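Prasness Clothing Bank
Report to the Latard Fund, second half of the grant year

You asked us to keep this one shorter than the last. We have tried.

What came in. We took in 2,115 pounds of donated clothing between January and the end of June. A good share of it was men's sweaters, which arrived in May, when people clear closets and nobody needs a sweater. They are stored on the upper shelves until October. Children's shoes remain scarce, and the ones we get are mostly left feet's better-preserved cousins: church shoes, worn twice, size tiny.

What went out. We served 93 households, against the 80 we wrote into the application. The extra ones came largely through the school district, which began sending families to us in March without mentioning it to us first. We have since had a pleasant phone call about this. Winter coats ran out in the second week of February and we bought more from the reserve line, as your letter allows.

The Harkier Street room. The lease was signed four months late, over the matter of who owns the radiator. (The landlord does. It works about as well as it did before this was settled.) We now sort on Thursday evenings as well as Saturday mornings, and the backlog of unsorted bags is down to 20, the lowest it has been since we started weighing things.

Money. We underspent on shelving by $530. Kalinowski Hardware sold us the display units from its closing aisle, dents included. With your permission we would like to move the balance to laundry, where the cost per load went up twice in one spring. The line will otherwise run dry in August, and stained shirts are not a thing we can hand a person across a counter with a straight face.

Sorting. The two-bin system promised in the application has become a four-bin system, the third bin being "needs a button" and the fourth being "who gave us this." We printed a one-page sorting guide, then reprinted it with the word "separate" spelled correctly. 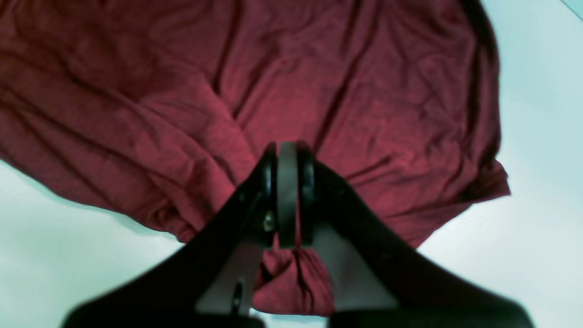
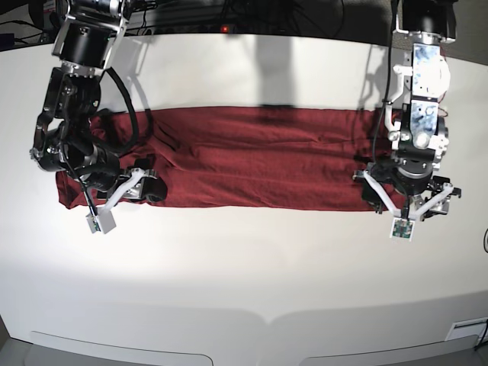
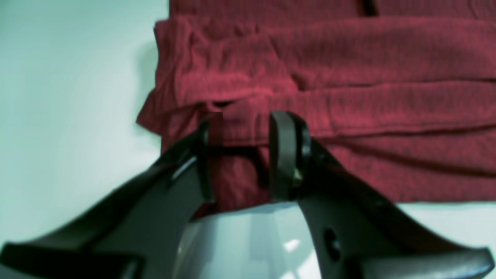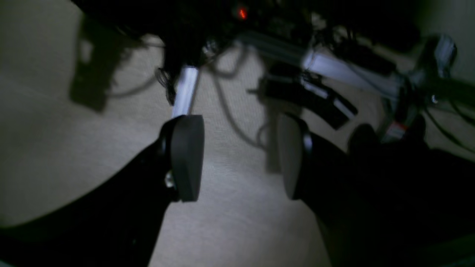
Still to do. The sign for the door has been designed, approved and paid for, and is at the printer, where it seems to be happy. The evening mending class has a waiting list but no second sewing machine - we are looking at used ones and would rather not touch the grant for it. The survey of families is half complete. So far the most common request is longer hours, followed closely by socks.

We will send the laundry receipts separately, along with the revised budget page, as soon as you tell us whether the transfer is all right.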